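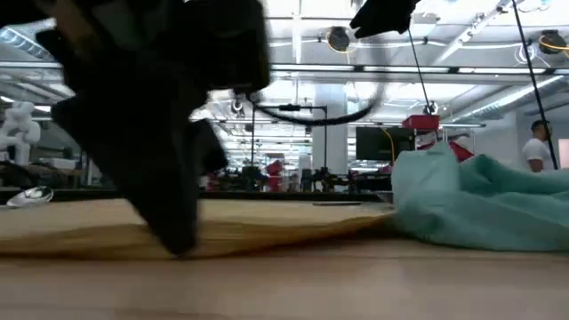 Figure 2. Table surface with a folded cloth and a spoon-like object.

3.2 What stays on the table

We were delighted by how much the cloths told us! Going into the Hirkville study we had expected plates and cups to set the order of clearing, with textiles handled whenever a hand was free. The 38 households did something far more interesting. In 11 of them the cloth was the last thing to leave the table, and people folded, moved and refolded it several times along the way.

Figure 2 gives a good sense of the kind of surface we mean. The teal cloth is part mound and part spread, and smaller things lie near it, among them a shiny, spoon-like object off to the left. We coded a cloth in this state as "resting" – neither put away nor in use – and the category proved very rich. Of the 3034 object moves in our log, 2346 took place while at least one cloth was resting.

Two coders, Freya Dunmore and Leonilde Barreto, worked through the log separately and then compared notes. Most of their differences came down to where a fold begins. Is a cloth pushed into a heap folded? Barreto said yes if an edge had been turned over on purpose, and we adopted her rule for the whole set. Dunmore's earlier codes from February were redone to match.

Flatware followed a looser pattern, and we find it just as exciting. Single spoons tended to be left where they were until the larger pieces had gone, then gathered in one sweep. Households with wooden tables did this a little more often than those with glass – a difference we return to in Section 4, together with the interviews carried out by Sinéad Hanrahan.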